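Flurkthorpe workshop building reopens upstairs room

2022-06-24

The upstairs room at the Koivisto building in Flurkthorpe is open for bookings again after nine weeks of work on the lighting and the ceiling.

Bakance, the firm that manages the building, said the old light fittings were taken out in the first two weeks and the ceiling was repainted after that. The bill came to $339 more than planned, which the firm put down to extra paint.

The room can take up to 46 people. Groups that had regular slots before the closure get first pick of times through the end of the month. Everyone else can book at the front desk or by phone. Rates stay the same until September, when Bakance will review them.

The whiteboard is included in the price. Users are asked to bring their own markers and wipe the board clean before they leave.

Work on the ground floor, to be done by Skuneo, has no start date yet.

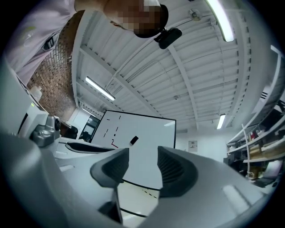
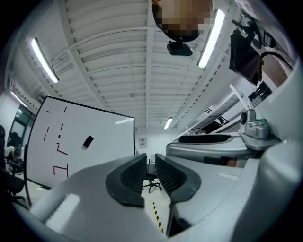
The whiteboard and ceiling lights in the upstairs room.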